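Pinevcombe Evening Kitchen, Baking Basics
Session 8: Enriched dough and the braided loaf
Notes by Slavica Obradović

Read these before you come in. We start mixing right away and will not go over the theory twice.

An enriched dough has fat, sugar, egg or milk added to the usual flour, water, salt and yeast. The sweet loaf we make in this session has all four. Each one changes how the dough behaves.

Sugar feeds the yeast in small amounts and slows it down in large ones. Fat coats the flour and gets in the way of gluten, so butter goes in late, after the dough has been kneaded for 8 minutes and stretches without tearing. Egg yolk gives color and a softer crumb. Milk browns the crust faster than water does, and this is why the oven is set lower than it was for the plain rolls.

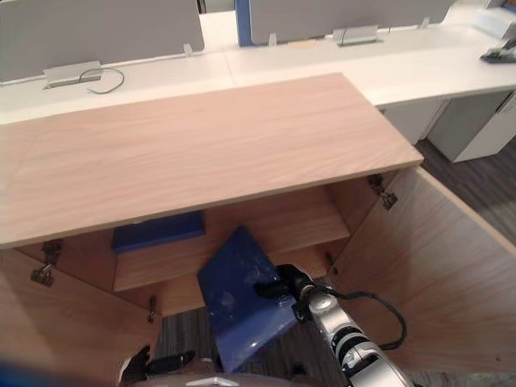
Butter should be soft enough to dent with a finger but still cool. If it is shiny or oily, put it back in the fridge for a while. Add it a spoonful at a time and wait until each spoonful has disappeared. The dough will look broken and greasy halfway through. Keep going and it comes back together. Do not add flour at this stage. Last September most of the group did, and the loaves were dry by the next morning.

First rise: covered, until doubled. In a cool kitchen this may take 2 hours. Go by the size of the dough and ignore the clock.

Shaping. Divide the dough by weight, not by eye. Roll each piece into a rope that is thicker in the middle than at the ends. If a rope keeps shrinking back, leave it covered for a few minutes and work on the next one. Start the braid in the middle, work down to one end, then turn the loaf and do the other. Ermira Hodžić's method of starting at the top is fine too, but the first end tends to come out tight.

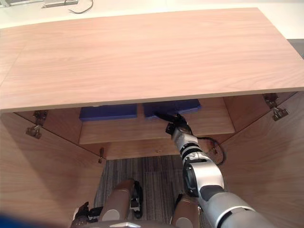
The ropes need a little grip in order to roll. On a heavily floured surface they slide back and forth and never get longer. Wipe the flour off and try again with bare hands. A plain wood-grain top with a straight front edge is good for this, and you can lay the rope along the edge to check that it is even from end to end. Marble is colder and slows the dough down, useful in summer only.

Second rise: shorter than the first, until a fingertip leaves a dent that fills in slowly. Brush with beaten egg, wait, and brush again just before baking.

Check the loaf after 20 minutes. If the top is already dark, lay foil over it loosely. Let it cool on a rack before slicing.

For next time: bring an apron, a dough scraper and a container with a lid. Ok-hee Ra is teaching the session on steamed buns and asks that you read her sheet on wrappers first.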